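Zeston Releases Revised Care Guide for Household Well Water

TORTHORPE, Saturday, November 7, 2020 – Zeston, a supplier of water testing services to rural homeowners, today released a revised edition of its care guide for private wells. The guide covers sampling, storage and the reading of results, and replaces the edition issued in August.

The revision adds a section on hardness and iron, the two subjects that drew the most questions from users of the first edition. It runs to 32 pages. Tables list each measure with its unit, the usual range for a drilled well and the point at which a second sample should be taken.

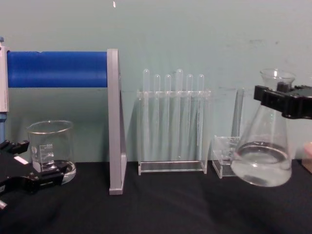 Samples for bacteria are now handled separately from samples for minerals. The guide asks owners to draw water from an untreated tap, to let it run for 10 minutes first, and to keep the closed bottle cold until drop-off. Bottles from the Urrego kit can still be used for mineral tests – the cap seal is unchanged – but should not be used for bacteria.

"Most of the repeat tests we ran last year came down to how the bottle was filled," said Milagros Marulanda, technical editor of the guide. "The sampling steps are now on one page, in the order they are done."

Sakda Khunthong reviewed the chapters on shallow wells and spring boxes. Septic systems are outside the scope of the guide.

Printed copies are available at 16 drop-off points, including the Zuslow counter in Torthorpe. Owners with an open test order will receive a copy with their results.

Press contact: Giuliana Arango, Zeston, Torthorpe office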